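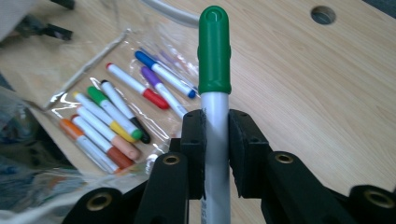
The liquorice people would like a word

June 2026 | By the food desk
Reading time: 3 minutes
Print this page | E-mail this page

The owner of Gernar, a sweet shop on the harbour side of Drarkemar, has sold liquorice long enough to know who will buy it. "They don't look at anything else," she says. "They walk past the fudge as if it owed them money."

She stocks 50 kinds, in jars that take up the whole back wall. The rest of the shop gets by on fruit gums and whatever the children point at. Her parents ran the place before her and kept one jar of liquorice, which she remembers as mostly dust.

The salty sort is what brings people in from out of town. It comes from a small maker called Lau, and she tried it for the first time at a trade fair in May, years ago, out of politeness. "I thought something had gone wrong with it. Then I had another, to check. I was still checking on the train home."

Does she warn customers? "I used to. They took it as a dare." She now hands over a single piece and carries on serving. Some come back for a bag. One man asked for a glass of water and then, after a decent pause, for directions to the bus.

Lau's strongest, sold under the name Jisisard, is kept on a high shelf. She puts this down to the size of the jar. It went through 2530 bags last year, most of them by post, and she packs every one herself at a table in the stockroom with the radio on.

She has little patience for liquorice that has been dipped, dusted or rolled in something to make it friendlier. A chocolate-covered one lasted five weeks on the wall. "It was very nice," she says, in the tone of someone describing a neighbour's extension.

Her own children won't touch the stuff. Her husband eats the soft Dutch coins and thinks this counts. As for her, she allows herself roughly three pieces a day, after closing, and would rather not be asked how big the pieces are.

Print this page | E-mail this page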